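욕실 용품점 ‘칼햄’은 골목 안쪽 2층에 있다. 주인은 이 자리에서 혼자 물건을 들이고 진열한다. 10월 27일 가게에서 만나 세면 용품 정리에 대해 물었다.

“처음에는 물건을 너무 많이 꺼내 놨어요. 손님들이 보기만 하고 그냥 가시더라고요. 지금은 한 상에 매일 쓰는 것만 올립니다.”

상에는 천을 먼저 깐다. 색은 옅은 살구색을 고른다고 했다. “다림질은 안 해요. 집에서도 다 구겨진 채로 쓰잖아요.”
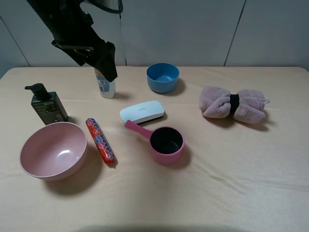 수건과 그릇

분홍색 수건은 돌돌 말아 가운데를 검은 고무 밴드로 묶었다. 양 끝이 리본처럼 벌어진다. “개어 놓으면 자꾸 무너져요. 말아서 묶으면 옮기기도 편하고요.”

큰 분홍색 그릇과 작은 파란색 그릇은 따로 판다. 주인은 집에서 큰 것을 손빨래에 쓰고, 작은 것에는 머리끈을 담는다.

펌프 용기는 라벨이 앞을 보게 세운다. “글씨가 안 보이면 다들 들어 보시거든요.”

12월에는 수건 색을 바꿀 생각이다. 무슨 색인지는 아직 정하지 못했다고 했다.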